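Moving the blog off the old host

If you tried to read anything on this site over the weekend and got a blank page, sorry! That was me. I've moved the whole lot from Stonbridge, where it had been sitting since I first started writing it, to a little virtual server at a company called Maturo, and I made a proper meal of it.

I'd been on shared hosting all that time and never gave it much thought. You pay, you get a control panel with a great many icons you never click, and your pages turn up when people ask for them. Then in July the pages started turning up rather slowly. I didn't notice at first (I don't read my own blog, I know what it says) but Nazanin sent me a message saying she'd gone to look up my lentil thing, put the kettle on, made the tea, and come back to a white screen. I blamed her broadband. Then I tried it on my phone on the bus and blamed the bus.

Stonbridge support were polite. They asked me to clear my cache. I cleared my cache. They asked me to switch off my plugins one by one, so I did that too, over an evening, with a notebook. Switching off the gallery plugin made things a bit quicker, and switching it back on made things a bit quicker again, so make of that what you will. In the end a different person answered and said my account was on a busy machine and would I like to upgrade to the business plan. I would not.

So I started looking at virtual servers, which I'd always assumed were for people with a beard and a second monitor. The prices surprised me. For less than I'd been paying I could have 2 GB of memory and a slice of a processor all to myself, or as much to myself as these things ever are. The trouble is that every company says it's the fast one. I read comparison pages until my eyes went funny, and half of them had a discount code at the bottom, which didn't fill me with confidence.

Hooman Sadeghi, who I used to work with, talked me out of reading any more of them. His advice was to rent the cheapest thing at two places for a month, put a copy of the site on each, and see which one annoyed me less. I picked Maturo and Vlachou, mostly because they both let you pay monthly and neither of them wanted a phone number.
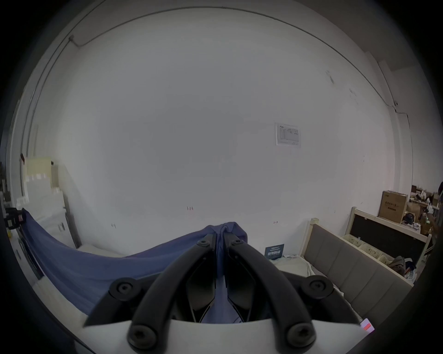 A pinch of blue fabric, held between two black fingers.

My test was not scientific. I copied the blog to both, opened the same long page at breakfast and again after tea, and wrote down how long it took before I could scroll. I also had a go with one of those free tools that pretends to be a crowd. I set it to ask for the front page 500 times and went off to hang the washing up. Maturo got through it without a single error. Vlachou got through most of it and then sulked, and the admin page wouldn't load until I restarted the thing. To be fair to Vlachou, I'd probably set the database up badly, as I did that one first and was still learning which end was which. Their help pages are much nicer too. But I'd got it working on the other one by then and I didn't fancy doing it all again.

The actual move should have been easy. I'd done it once already for the test! Export the database, copy the files across, change the address records, wait. I did it on the Saturday morning in my dressing gown, feeling very pleased with myself.

What I'd forgotten is that my domain name isn't with Stonbridge at all. It's with Domano, where I bought it donkey's years ago, and it was registered to an email address I no longer use. So I had the new server sitting there all ready, the old one still slow, and no way of telling the internet to go to the new one. The password reset went off to an inbox that closed when I left that job. Domano do have a form for this. You fill it in and send them a scan of something official and they write back when they write back. They wrote back on Sunday afternoon, which I thought was pretty decent of them.

Then I got in, changed the records, and typed one of the numbers wrong. Hence the blank page. I sat there refreshing for about 20 minutes telling myself it was propagation, a word I'd learned the day before and was already using as an excuse for everything. Pouran rang in the middle of it and I made her read my own address record back to me over the phone, which she did very patiently considering she'd rung about a lift to the station.

It's all right now. The lentil thing comes up before you've taken your finger off the button. The padlock is back in the address bar, the old links work, and the comments came over in one piece apart from the smiley faces, which have turned into question marks. So if you left me something kind in the last few years and it now looks a bit sarcastic, that's why. Leonie Waaka tells me it's a character set problem and can be fixed with one line, and she's sent me the line. I've pasted it into a file and I am looking at it.

A few odds and ends for anybody thinking of doing the same:

Check who your domain is registered with, and which email address they've got for you, before you touch anything else. Do it tonight.

Turn down the time setting on your address records a day or so before the move. I read this afterwards.

You have to do your own updates on a virtual server. I've set mine to happen overnight by themselves and Hooman says that's fine for a blog. The backups I'm doing by hand for now, on to the old laptop, until I work out how to get it to do them without me.

Don't cancel the old host straight away. I've kept Stonbridge going for another 2 months, mainly because my email still lives there and I haven't the nerve to move that yet. Shahla moved hers last year and lost a week of messages, including a dentist's appointment.

If you spot anything broken, leave a comment and tell me which page it was on. If the comment form is the broken thing, you'll have to text me.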